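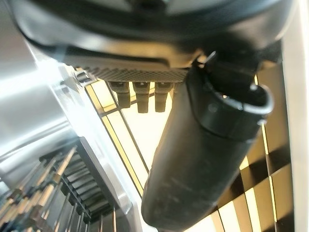

Is it slower than last year, or do I only remember it faster? So asked one visitor from the Polgate group before we had even closed the side door. I answered that we run at 50 per cent speed when guests are in the room, and the visitor wrote this down.

Open day, October, notes from the morning. The task was plates and the dishwasher, with both arms. Drileo was started at 9:15 and the counter showed 1,946 before the first group came. I must ask if this number includes the dry runs from Karras.
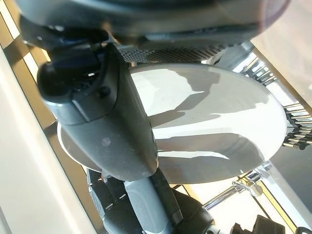 The second group wanted to know how much force is on the rim of a plate. I had not the value with me. It should be printed on the sheet for the next time, also the opening width of the fingers.
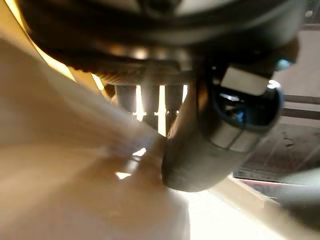

For the talk, 50 minutes is too long. People prefer to stand near the arms and ask, so I would cut the part on Mako to 2 slides and keep the history for the handout.

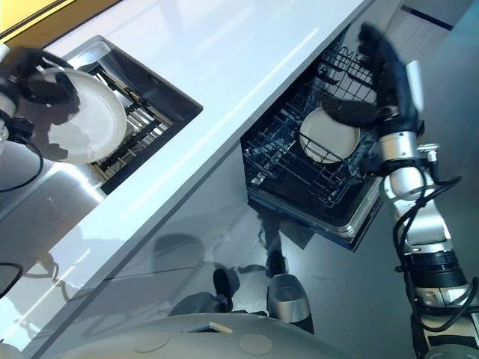 Last changed: October, 17:20

To do: send the force value to Polgate. Check the cable guides on both arms. Copy the Drileo logs before the disk is cleaned.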